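Tronberg 양팔 셀 TB-2 설치 및 유지보수 안내

이 사이트는 쿠키를 사용합니다. 계속 이용하시면 쿠키 정책에 동의하는 것으로 간주됩니다. [동의] [설정]

제품 개요

TB-2는 소형 로봇 암 2대를 하나의 작업대에 마주 보게 배치한 탁상형 셀이다. 양쪽 암은 같은 부품으로 구성되며 좌우 대칭으로 조립한다. 그리퍼, 상부 모듈, 케이블은 좌우 공용이므로 예비품은 한 종류만 보관하면 된다. 제어반은 셀 외부에 두며 본 페이지의 범위에 포함되지 않는다.

설치 조건

작업대는 수평이 확보된 바닥에 설치한다. 전면에는 정비용으로 최소 500 mm의 여유 공간을 둔다. 주변 온도는 18 °C 이상을 유지한다. 이보다 낮은 온도에서 기동하면 관절 그리스의 점도 때문에 초기 추종 오차가 커지고, 영점 확인 결과를 신뢰할 수 없다. 직사광선이 상판에 닿는 위치는 피한다.

베이스 고정

1. 전면 빔을 작업대에 올리고 양 끝 브래킷을 가조립한다.
2. 좌우 베이스를 빔에 얹은 뒤 나사를 대각선 순서로 조인다.
3. 전원을 넣지 않은 상태에서 각 암을 손으로 움직여 벽면과 간섭이 없는지 확인한다.
4. 브래킷 나사를 본조임하고 풀림 확인용 마킹을 한다.

빔 표면의 도장 벗겨짐은 기능에 영향이 없다. 단, 나사 구멍 주변이 변형된 빔은 재사용하지 않는다.

그리퍼 점검

그리퍼는 Engate 2지형을 표준으로 한다. 매주 전원을 끈 상태에서 핑거를 손으로 벌려 유격을 확인한다. 좌우 핑거 끝이 어긋나면 얇은 물체를 잡을 때 한쪽으로 밀려나므로, 고정 나사를 풀고 끝을 맞춘 다음 다시 조인다. 핑거 끝의 이물은 마른 천으로 닦는다. 용제는 사용하지 않는다. 상부 모듈을 분리할 때는 커넥터를 먼저 뽑고, 케이블을 잡아당기지 않는다.

정기 점검 주기

매일: 상판 이물 제거, 비상정지 동작 확인
매주: 핑거 유격, 커넥터 체결 상태, 케이블 피복
매월: 베이스 나사 마킹, 영점 확인, 관절부 이음
가동 500시간마다: 케이블 클립 전량 교체

부품 교체

케이블은 Galtex 교체 키트로 공급하며, 한쪽만 손상된 경우에도 좌우를 함께 교체한다. 작업 시간은 거의 25분이다. 교체 후에는 저속으로 전 관절을 왕복시키고, 케이블이 팽팽해지는 자세가 있는지 살핀다. 핑거와 모터 하우징은 개별 주문이 가능하다. Fonseca 계열 그리퍼는 체결부 규격이 달라 장착할 수 없다. 구형 빔을 사용하는 셀은 주문 시 브래킷 형식을 함께 기재해야 한다.

뉴스레터를 구독하시면 부품 단종 및 펌웨어 공지를 이메일로 보내드립니다. [구독하기]

케이블 배선

배선 불량은 손목 모듈 통신 오류의 가장 흔한 원인이다. 오류가 특정 자세에서만 반복되면 모듈을 교체하기 전에 케이블 경로부터 점검한다. 상부 모듈에서 나온 보라색 케이블은 손목 위로 여유 있는 호를 그리게 하고, 흰색 링크를 따라 내린 뒤 검은색 팔꿈치 관절을 감아 돌린다. 오른쪽 암의 긴 링크에 끼운 흰색 클립이 고정 위치의 기준이 된다. 호를 지나치게 줄이면 손목 회전 시 커넥터에 하중이 걸리고, 너무 키우면 상대편 암에 걸릴 수 있다. 베이스 쪽에 남는 길이는 전면 빔 아래로 돌려 밝은색 타이로 묶되, 톱니 레일 위에 얹지 않는다.

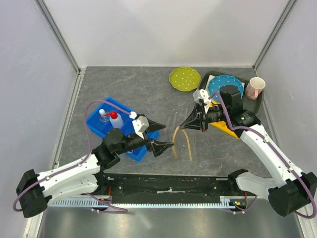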